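Rarnska wrist camera kit, reviewed
Posted 9/28/20

I bought two of these kits in August to record demonstrations for a bag-handling policy. The project, Geratport, needs 3000 episodes of arms opening, filling and closing clear zipper bags. We had 1052 when I wrote this, all recorded with the Rarnska cameras.

Setup took me an afternoon. The bracket holes lined up with our arms. The printed instructions skip cable routing, so plan that yourself and leave slack for the last joint. I redid mine 3 times.
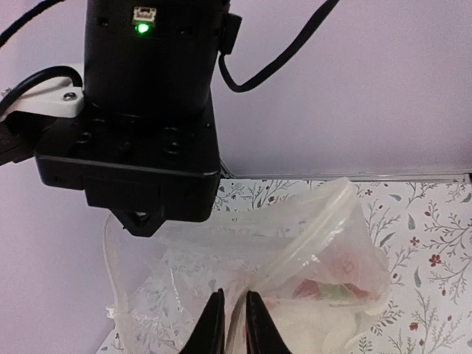
Image quality is good at short range. Clear plastic is a hard subject, and the old Hollell cameras we used before lost the seam whenever a highlight crossed it. With the Rarnska I can usually find the seal in playback, which matters when I label the grasp. A patterned tablecloth helps too, as the pattern gives the model something to read through the bag.

The recording software is the weak part. It drops the episode if you rename a task while a session is open, and I lost 9 that way. Export to the Obeidat format works, but you have to trim the idle time at the start of each episode by hand.
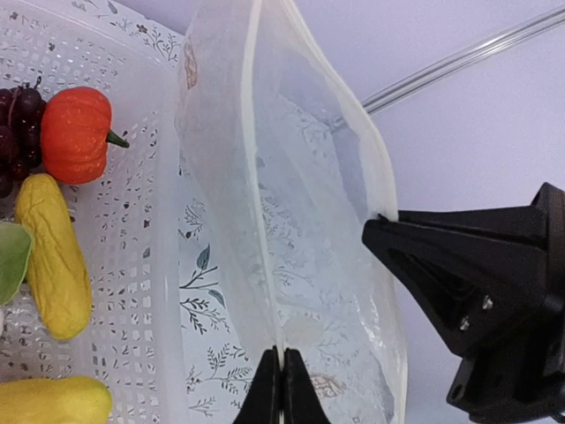

For produce we use artificial pieces kept in a basket within reach of the arms. Color holds up well between sessions if you lock the white balance. Auto exposure should be off as well.

I would buy the kit again for close work with two arms. For anything across a room, get a fixed camera. Four stars, and I'd add the fifth if they fixed the renaming bug.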